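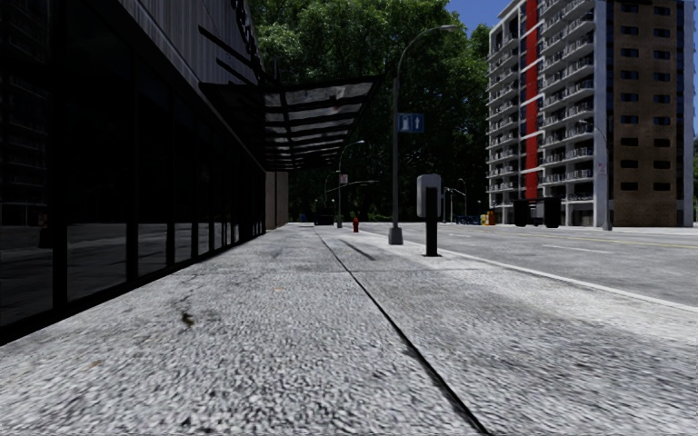 Review: Prello Street Pack, one-year seat

I've had the Prello Street Pack on our planning machine since May, and I'm going to gush a bit, so bear with me. We're a small team working out whether Clavlow can put sidewalk delivery robots on its downtown blocks, and before anybody signs for hardware we have to say which hardware. That used to mean a rented demo unit, a cold morning and a lot of arguing. Now I drive a pretend robot down a pretend sidewalk with a coffee in my hand, and I love it!

What you get is a set of ready-made city blocks that load into the simulator, plus a robot you can resize and a panel where you type in wheel diameter, camera height, battery and so on. One seat costs $2822 for the year. I winced at that, and so did Colleen Sutherland, who approves our purchases. A single demo rental from Perron had already cost us more, though, and we were about to book another.

The blocks are the best part. My favorite is the commercial one, with the long dark glass front, a glass canopy over the walkway and a tall apartment block across the road. The concrete is speckled and smudged, and there's a thin joint running off into the distance that I steered along for my whole first afternoon. The windows reflect the buildings and the street, too. Our real blocks have a lot of glass, and I wanted to know how much camera and depth sensor to pay for before glass became somebody's expensive surprise.

It has changed our shopping list already. Jaxon Després had us down for the big six-wheel chassis on every route. We ran the smaller Mavside layout through the same block, past the lamp poles and along the white curb, and it handled all the turns we need on the flat routes. So the draft budget now has 2 large units for the hilly end and small ones everywhere else – a very different total at the bottom of the sheet. I also moved some of the savings into spare wheels and a second charger, which had been squeezed out of the first draft entirely.

Now for the grumbles. Lettering on the storefronts is hard to make out from robot height, so don't plan on testing sign reading with it. The battery numbers are too cheerful, and I knock 12 percent off whatever it reports. Loading a block takes 166 seconds on our older desktop, and you'll want to price in a decent graphics card if yours is like ours. The manual is thin on curb settings. I emailed support, and Golnar Nazari there wrote back the same day with a worked file I could open and poke at, so full marks for that.

One tip if you're budgeting: buy the single seat first and share it. Marlene Carrier and I trade off mornings and afternoons and we've hardly bumped into each other. You can add a second seat mid-year and they'll prorate it – ask, as it's missing from the price page.

Would I renew? In a heartbeat. I've already put it in next year's request, and I'm hoping the snow add-on is out by then.

Posted 10 Oct 2018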